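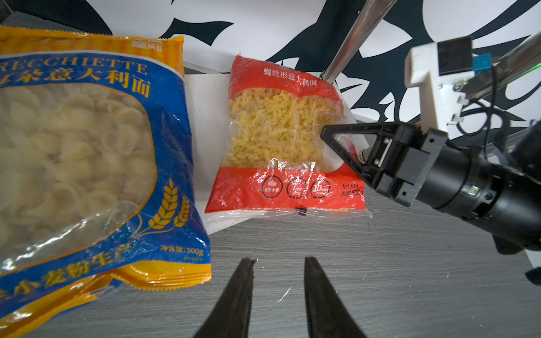
搜索课程资料 请输入关键词 搜索

实训讲义 第六讲:双臂抓取单元的日常维护与夹爪更换
自动化实训室教学组 十二月
阅读时间:8分钟

一、本讲范围

本讲以实训室的Kiều单元为对象,讲夹爪指、腕部相机和线缆的检查、拆装与复位。运动学和轨迹规划在第三、四讲已经讲过,这里不再重复。控制柜内部的检修不属于学生操作内容,柜门钥匙由教师保管。

Kiều单元的任务是抓取软包装食品,目前用的是袋装干意面。软袋和硬盒不同:袋面会起皱、反光,袋内物料会移动,封边处只有一层薄膜。夹爪指的位置偏一点,抓硬盒时看不出来,抓软袋时就会夹空,或者只夹住封边。所以这个单元的维护周期比隔壁的Skirncombe码垛单元短,两份点检表不要混用。

二、开机前点检

点检在断电状态下进行。先按急停,再关控制柜总开关,等示教器屏幕完全熄灭后挂上警示牌。

1. 指尖。用手电从侧面照,看有没有缺口、毛刺和胶痕。有毛刺的指尖会划破薄膜,必须换下,不允许用砂纸在机上打磨。
2. 夹爪支架。用内六角扳手逐个试螺栓,只试松紧,不加力。发现松动的,记下位置,按第三节处理。
3. 腕部相机。镜头用无尘布单向擦拭。相机座是3D打印件,重点看螺钉孔周围有没有裂纹。打印件受力后往往先发白再开裂,发白就要报告。
4. 线缆。手动把腕部转到两侧极限附近,看线缆有没有拉紧或被夹。线缆要留出弯曲余量,扎带不要勒到外皮变形。手动转腕前应确认抱闸状态,不能硬扳。
5. 台面。清掉碎料、纤维和上一组留下的胶带。细纤维粘在指尖上会改变摩擦,也会进入相机画面。

点检结果写进纸质记录本,写实际状态,不要只打勾。

三、夹爪指的更换

每侧夹爪累计闭合1,874次后更换指尖,次数在示教器的“维护”页查看。这个数字是本室按上学期的磨损记录定的,其他单元不适用。没有到次数但点检不合格的,也要换。

所需工具:内六角扳手一套、扭力螺丝刀、塞尺、无尘布、记号笔、备件盒。备件盒标签应写有Zendenent,右指和左指分格存放,取出后先和旧件比对朝向。

步骤如下。

(1)上电,手动模式,速度限制设为30%。把手臂移到维护位,腕部朝向操作者,夹爪全开。
(2)断电,挂牌。用记号笔在支架和指根之间画一条对位线。旧线先擦干净,否则装回时会对错。
(3)松开指根螺栓。先松外侧,再松内侧,最后一颗拆下前用手托住指体。螺栓放进带磁性的托盘。
(4)清洁安装面。安装面上有残胶时用酒精擦,等挥发干净再装。
(5)装新指,螺栓先全部带上,不拧紧。对齐标线后按对角顺序分两次拧紧,扭矩按备件盒内的卡片设定。
(6)摘牌上电,空载开合50次。听有没有异响,结束后再断电复查一遍螺栓。

常见错误是只换一侧的一根指。两根指磨损程度不同,闭合后中心会偏,软袋会被推着走。一侧夹爪的两根指必须成对更换。

四、零点与间隙

换指以后要重新设零点。进入示教器“夹爪”页,选择对应手臂,执行“慢速闭合”,两指接触后保存。保存前用塞尺检查指尖是否平行,前端和根部的间隙应一致。前端先接触、根部仍有缝的,说明指体没有贴实安装面,退回第三节第(5)步。

左右两臂的零点分别保存。每组都有人只设了一侧就退出页面,下一次开机时另一侧会报“位置偏差”。遇到这个报警先查零点,不要先动伺服参数。

五、腕部相机的复位

相机座拆过,或者被碰过,都要重新标定。先固定标定板,板面无反光,四角压平。用Kurnero标定程序自带的路径采集,共136个位姿,运行期间人员退到黄线外,不要碰台面。程序中途停止的,整组数据作废,从头开始。

标定完成后做一次验证:让指尖缓慢接近标定板上的十字,距离由教师确认。偏差超出表内限值时,依次检查以下各项:
相机座螺钉是否拧紧;
线缆是否在转腕时拉动相机;
标定板在采集中是否移动;
加载的工具坐标是否为新指的坐标。
多数偏差出在最后一项。换指后指长有差别,旧坐标仍在生效,画面看着正常,实际位置是错的。

六、试抓

试抓用两种外形差别较大的袋子,一种宽而软,一种较窄。袋子放在台面上,每次换一个朝向。速度仍为30%,确认无误后再由教师切换到工作速度。

两臂同时使能时,先检查干涉区设置。一侧手臂接近袋子时,另一侧应停在等待位。学生不得自行关闭干涉区,即使报警反复出现。

记录以下内容:夹持位置(袋身或封边)、是否滑移、袋面有无划痕、放下后袋子的姿态。封边被夹住也能提起来,但不算合格,薄膜会从封口处撕开。破袋立即停机,撒出的面先用刷子扫,再用吸尘器,颗粒进入导轨的要报告教师。

夹持力从低档开始,每次只调一档。袋内物料被夹碎时,外面不一定看得出来,试抓结束后要隔着袋子摸一遍夹持处。

七、交班

手臂回到等待位,夹爪半开,断电。旧指装袋,写明左右臂、左右指和累计次数,放入回收盒。次数在示教器上清零,由换指的同学和教师共同签字。工具按轮廓放回工具板,缺件当场登记。

八、作业

1. 画出本组所用夹爪的指根安装关系,标出螺栓拧紧顺序。
2. 写出“位置偏差”报警的排查流程,要求包含零点和工具坐标两项。
3. 整理本组试抓记录,说明封边被夹的次数与袋子朝向之间有无关系。

作业在下一次实训前交到讲台左侧文件盒,手写或打印均可。第七讲需要带本讲记录本。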